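Drultora Visitor Notes: a data card

Version 2. Plain text, tab separated, one note per line.

Drultora is a set of 2,216 short written tips about visiting three towns: Woser, Jideck and Nigatu. They cover where to stay, what to eat, how to get from the station to the old center, and when the museums close. We collected them because we were tired of travel sites that say every place is "a must." Plenty of these tips say the same thing, so don't expect too much.

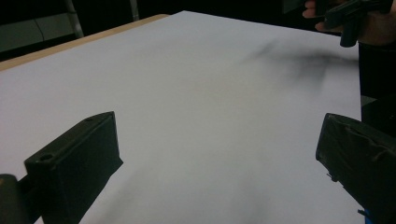 Trip Planning Group, Text Collections Team

What is in it

Each line has a town, a topic, the tip itself, and the month the writer says they visited. We have no way to check that last part. Several people claim to have swum in the lake at Nigatu in December, and we left those in.

The topics are lodging, food, transport, sights and "other." We started with more than 3,000 tips. After removing copies, hotel ads and anything that was plainly a menu pasted in whole, we ended up with the current number. Some ads surely got through. If a tip praises the breakfast and gives the hotel's full name twice, treat it with care.
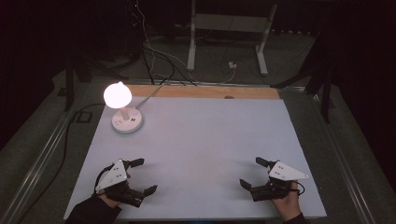

The towns are not evenly covered. Woser has roughly 1,000 tips and Jideck has most of the rest. Nigatu is thin, especially on transport, and what we do have contradicts itself about whether the bus runs after 9 p.m. Anyone who wants to rank the three towns by how much visitors like them should stop there. People who write tips are mostly people who had a very good day or a very bad one.

Prices are as the writer gave them. We didn't convert or update them, and a "cheap" room in one tip is "a robbery" in the next. The word "walkable" appears far too often and seems to cover anything from five minutes to an hour uphill.

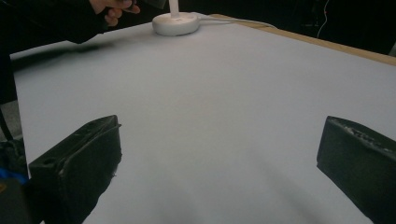 Known problems

Topic labels were assigned by one reader and spot checked by a second. They disagreed a lot on "sights" versus "other," mainly over markets. We kept the first reader's label.

Street names in Jideck are spelled several ways. No fix is planned.

Opening hours should not be shown to real travelers. Many were wrong when they were written.

Uses

Fine for testing search, sorting by topic, or spotting duplicate advice. We doubt it is any good for recommending hotels, and we'd like to see proof from anyone who says otherwise.

Changes in version 2

Removed blank lines. Merged "restaurants" into food. Fixed the month column, which had slipped by one row in the Woser file.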